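Civby Household Machines Group – October minutes

Started at 7.30, nine of us in the end. I took notes again, so blame me for gaps.

Last month's minutes agreed. Ileana Ursu asked me to correct "ironing" to "folding", which I've done.

Folding. Ileana had been through the Brumum trial write-up and was quite cheered by it! Out of 300 towels, 92 came out badly folded, mostly the big ones. Shirts weren't tried. We had a long chat about whether you'd put up with that at home (I would, my airing cupboard is a disgrace).

Shop floor. Coman's shelf stacker is fine with tins and hopeless with bags of crisps – it still needs a person following behind. Left open.

Doors. The Jikari lot are practising theirs in simulated rooms before going near a real house, and we spent ages on this one. Round knobs came up as the big worry, lever handles much less so.

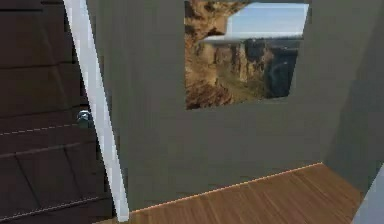
Could any of them do a whole room without help yet? Not one we've come across, though single jobs like vacuuming are fairly reliable.

Subs stay at £29. Ileana to bring the Coman figures next time, and I'm on biscuits.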